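7 February 2025

My thumb is sore and I have opinions about tomatoes, so I'd better write this down before bed. I was over at Zulema's most of the afternoon, in the sun by the big window, moving fruit around a tablecloth with a pair of grippers. Little red tomatoes, yellow ones, the brown rough ones that look so easy and aren't. The job is to get them off the star cloth and into the long box without squashing any, and then you tip them out and do it over. It's a chore a four-year-old would do for a cookie. 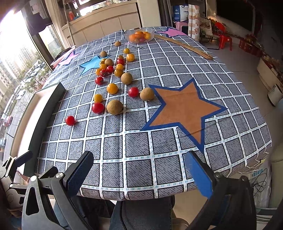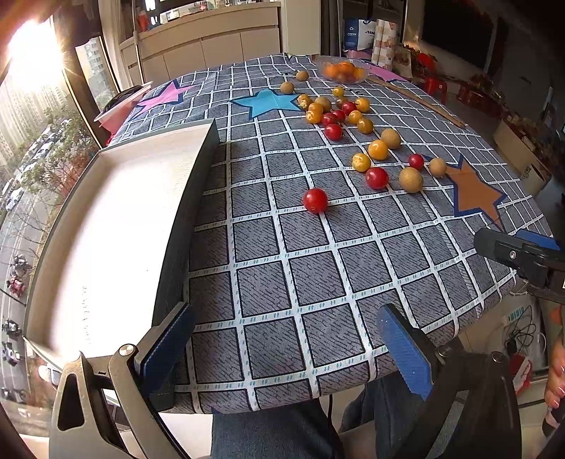 Delia Lagos thinks I'm being taken in. She told me so on the phone tonight, before I'd even got my shoes off. Her position is that people have been promised a machine that clears the table since she was in high school, and what she has to show for it is a dishwasher she still has to load, unload and pick the labels out of. If a thing can't carry a hot casserole from the stove to the table with a kid underfoot, she says, it isn't help, it's another appliance to dust. She also says that by the time one of them can do her kitchen she'll be living in one room with a kettle.

I said that was a bit gloomy and she said wait and see. She may have a point about the dishwasher.

But back to the tomatoes, because I've been chewing on them all evening (well, not literally, although I did eat some from Zulema's fridge). What got me is how much I had to think. With my own fingers I'd never notice picking up a cherry tomato. I'd sweep up a handful and be talking the whole time about something else. With two flat pads that open and shut, every one of them is its own little project. You come at it from above and the pads hide what you're trying to see. You come in low and you nudge it, and off it goes toward the edge of the table. Squeeze too soon and it pops out forward like a bar of soap. And the ones packed up against each other! You go for the yellow and you get the yellow plus half of its neighbor, and then you're holding both of them by a whisker and not breathing.

The single ones out by themselves are a treat. I caught myself saving them, the way I used to save the marshmallows in my cereal.

So then I thought, well, if it's this hard for me, and I've had hands for a good long while, what does the machine have to go on? Zulema says it learns from people doing it, over and over, and she said 1000 times as if that were a warm-up. She doesn't get excited about any of it. She says the picking up is coming along fine and the trouble is everything on either side of the picking up. Which tomato first. What to do when one rolls under the table. Whether that brown one is supposed to be in the box at all or somebody just left it there. I said I don't always know that in my own kitchen, and she said yes, but you'd ask.

I liked that. I've been thinking about it on and off since. When I started at the store I asked about everything, all day long, and I must have driven them nuts. Where do the loose screws go, is this a return or is it trash, does this lady want help or does she want to be left alone. A machine that did just the screws, and came and found me about the rest, would be worth having at Daza right now. I wouldn't even need it to be quick.

We did have that shelf scanner for a while in January, the tall one on wheels. Travham, it said on the side. It was supposed to roll up and down at night and tell us what was out of stock, and to be fair to it, it did. Every morning there was a list. One day there were 65 things on it, and I walked the aisles with the printout and it was right about nearly all of them, down to the little brass cup hooks. But then I had to go get the cup hooks! It could tell me in beautiful detail what needed doing and it couldn't do any of it. I've worked with people like that, but they at least brought donuts. When it got stuck behind the mop buckets (it did this twice) it just stood there saying excuse me to a mop bucket. Benjamín took to saying excuse me to everything, in that same voice, and he still does it at lunch.

It went back at the end of the trial. They wanted 4000 for the year and the boss said for that he'd sooner have a part-timer on Saturdays in the spring, when it's all potting soil and nobody can lift anything. I can't argue with that. Potting soil is exactly what I'd like a machine for and exactly what they didn't offer.

At home I've got the Fimia, and I'm fonder of that than I expected to be. It does floors. It's done my floors since the summer and I don't vacuum anymore, I just don't, so that's a household chore gone, Delia, if you ever read this. But if I'm being fair about it I've got to put down the other side too -- I pick up before it runs. Socks, the phone cord, the cat's string, the fringe on the rug gets tucked under. I moved the lamp for good because it kept marrying itself to the lamp. So I still do some of the work, and it's the work I like least. The pushing back and forth was never so bad. You could daydream. It's the bending over and deciding where each thing goes that I'd pay to get out of, and that's precisely the part I've still got.

And that's the tomatoes again, isn't it? Picking up small things from a surface and putting them where they belong. That's most of housework when you think about it. Toys, silverware, clothespins, the mail, the twist ties, the grapes that get away. If somebody really does get a pair of grippers to clear a table of little round things that won't sit still, without a person at the other end, then socks have got to be easy. Or maybe not, because a sock has no shape. I asked Zulema about socks and she made a face. Cloth is bad, she said. Cloth is a whole different kind of bad.

There was that video everyone at work was passing around, the Siment one, where it empties a dishwasher. I watched it four times. It's lovely to watch, I'll give it that, so careful with the glasses, like somebody's aunt with the good china. Then Agustina pointed out the clock on the wall behind it. She'd noticed the minute hand was fairly tearing around. So now I always look for a clock. I don't think it's cheating exactly, I'd speed up a video of me doing the dishes too, but I'd like them to say it in big letters.

Slow wouldn't bother me, though, I want to get that down. People talk as if slow kills the whole idea. If I go to work for the day and the thing takes until four o'clock to empty one dishwasher, fine! The dishes aren't in a hurry. What would bother me is coming home to one broken glass and no idea where all the pieces went. One in 200 would be too many for me. I break fewer than that, I think. I broke the blue one at Christmas but I was carrying three.

So where do I come down? Floors, yes, today, if you pick up first. Counting what's on a shelf, yes, and then you're on your own. Picking up one plain thing at a time off a table with good light and plenty of patience, I'd say it's close, closer than I'd have said this morning. A whole kitchen after supper, with the pan soaking and the cat on the counter, no. Not this year and I don't think next. Delia will want that in writing and there it is.

I did get better, by the way. By the end I had a sort of knack, coming in from the side with one pad nearly touching and letting the other do the closing. My right hand learned it before my left. I couldn't tell you what I changed. Zulema said that's the part she wishes people could just tell her, and I felt bad that I couldn't.

Need to buy tomatoes. Also lightbulbs, and call Benjamín back about swapping shifts. I keep pinching things with my thumb and first finger as if the rest of them weren't there -- did it to the toothpaste cap just now and dropped it down behind the sink, where the Fimia can't go and neither can I.

Recent entries
The lamp has been moved for good
Excuse me, said the mop bucket
Soup with Agustina, and the long way home
What I'd pay not to fold
Zakhar Kravchuk borrowed the ladder again
Cup hooks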